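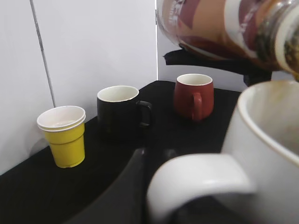 Fig. 1. Wrist camera view with the container tilted and the white mug in the near position. Yellow cup, black mug and red mug behind.

Last updated: March 2025

6. Pouring into cups and mugs

This section covers pouring with the Priltora arm on a counter or tabletop. Complete Section 5 (Picking up and putting down) first.

6.1 What to expect

Pouring is a supervised task in this release. The arm can pick up a container, carry it to a mug, tip it and set it back down. It cannot yet be left to serve drinks while you are in another room. In the Stockdale kitchen tests in February, 256 of 274 pours ended up in the mug. The rest missed, stopped early or had to be stopped by hand. If you only want a cup of coffee, it is still faster to pour it yourself.

The arm does not judge whether a mug is clean. A mug with stains or old residue inside will be treated the same as a fresh one. Check before you start.

6.2 Setting out the table

1. Clear the work area of anything that is not part of the task.
2. Put the mug you want filled in the near position, to the right of the other cups as seen by the wrist camera.
3. Turn its handle so that it does not point at the container's path.
4. Place any other cups farther back. Leave a gap between them wide enough for an open gripper finger.
5. Separate nested cups if you plan to use them. The Linus software reads a stack as one cup and may lift both.
6. Put the full container within reach of the arm, lid off.

Note: Dark mugs on a dark surface are harder to find. Linus usually picks up the pale rim first and guesses the rest, including the handle. If the outline on the screen jumps about, put a light mat under the mug or use a different one.
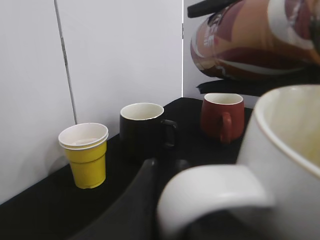

Fig. 2. The same cups on the table, with the patterned container at upper right.

6.3 Running a pour

1. Select Tasks > Pour > New.
2. Tap the container on the screen, then tap the mug.
3. Check that the two outlines match the right objects. If either is wrong, tap Clear and go back to step 2.
4. Set the fill level. Start at one half. Higher settings work with wide mugs but leave little room for error.
5. Press Start and keep one hand near the stop button.
6. Wait for the container to be set down and the gripper to open before you reach for the mug.

CAUTION: Use cold liquids or dry goods only. Do not use the arm to pour boiling water, hot oil or anything you would not want on the floor.

CAUTION: Light plastic cups tip over easily if a finger brushes them. Keep them out of the row nearest the arm.

6.4 If the pour goes wrong

Container stops above the mug and does not tip. The near mug may be too close for the camera to focus on. Move it back 2 inches and run the task again.

Liquid runs down the outside of the mug. Lower the pour speed by one setting. If it keeps happening, run Spout Check from the Tools menu. Containers with a wide neck need it more often than jugs with a lip.

Wrong mug filled. Tap Clear between tasks. Linus keeps the last mug selected, even after you rearrange the table.

Two failed pours in a row will lock the task. Wipe the table, dry the gripper fingers and restart from 6.2.

Related items
Picking up and putting down
Wiping a counter
Loading a dish rack (preview)
Cleaning the gripper fingers
Okby warranty and spills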